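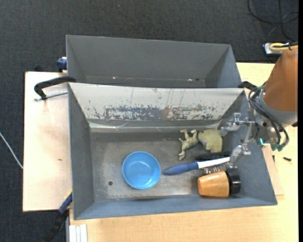 Photo: Skellau household sorting study
Figure 3. Mixed contents of a metal bin, with a second bin behind it.

4.2 What ends up together

The mixed bins turned out to be the richest part of our material. Of the 233 bins we looked at, 68 held things from at least three parts of the home, and these are a joy to study. Figure 3 shows a good case: a light-blue plastic bowl, two pale green toys (one a frog), a brush with a blue handle, and a wooden cylinder with a black lid share one flat floor. By our coding sheet that is kitchen, play and cleaning, plus one item we left as "other" – the cylinder could belong in several rooms, and we did not want to guess.

Shape matters more than we expected. Round and rolling items were scored apart from flat ones, following Vörös, and the sloped walls of the gray bins leave a floor smaller than the opening. We also scored wear. The far inner wall in Figure 3 is heavily scratched, with dark, rust-like blotches across the middle, and got our second-highest mark.

Toys were the most exciting group by far! They appeared in 30 of the 68 mixed bins, far above their share of the 3000 items on the full list. Section 4.3 takes them up again, split by size and by material.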